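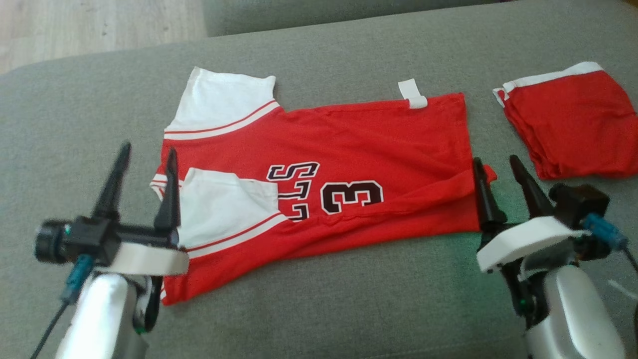

Folding on a rental plan: a talk with the product lead at Gedalex

September 21, 2018

Gedalex rents out two-armed robots that fold laundry. The service is called Flirkum, and since April it has been open to small customers: sports clubs, guest houses and a few laundries. We spoke with the company's product lead at its office on Joubert Street, and asked mostly about what a customer gets and what still goes wrong.

The rental costs 700 a month. For that you get two arms, a gripper and a camera on each, the controller, and a person who comes out to set it up. Setup takes 2 days. "The first day is cables and mounting," the product lead says. "The second day we work with your own clothes, in the place where you're going to fold them."

That place does not have to be a table. The arms can work over a sofa seat, and the company does much of its practice that way, with a shirt spread out across the cushion and the sleeves turned in one at a time. "People said to us, I don't have a folding table, I have a couch. So we worked on the couch. Upholstery grips the cloth a bit, and that helps with the sleeves. It's worse when you want to slide the whole shirt over."

Team shirts are a large part of the work. We asked whether a printed jersey is harder than a plain one.

"The print is stiff. If there's a big number in the middle, the shirt wants to bend next to the number and you have to decide where you let it. On the other hand, a white sleeve on a red body is easy for the cameras to find. A plain black T-shirt gives us more trouble than any jersey."

Shorts are simpler. They fold down to a small rectangle and can sit to one side while the arms deal with the shirt. Sets can be kept together that way, which was a request from the clubs.

The grippers have two narrow fingers. An earlier version used wide pads, and the product lead does not miss them. "With pads you pick up the front and the back of the shirt together, or you pick up the sofa cover. Narrow fingers can take one edge. They can also miss it – then the arm goes back and tries again, and the customer stands there getting impatient."

Speed is the usual complaint. The current software folds 21 shirts an hour on a good run, well below what a person can do. The product lead makes no claim to the contrary. "If you have someone standing there with nothing else to do, they should fold. Our customers have someone who is also answering the phone and loading the machines."

The software comes from Fitell, a separate firm, and updates are part of the rental. We asked about hoods, fitted sheets and socks. Hoods are being tested. Sheets are not planned. Socks can be stacked but not paired.

There is a minimum term of six months, and the arms stay the property of Gedalex. Damage to clothing is covered, though the claim form asks for a photo of the item before folding, and we found that part awkward. The product lead agreed that it needs work and said a shorter form is being written.

Bookings for setup visits are made by phone or through the Flirkum page.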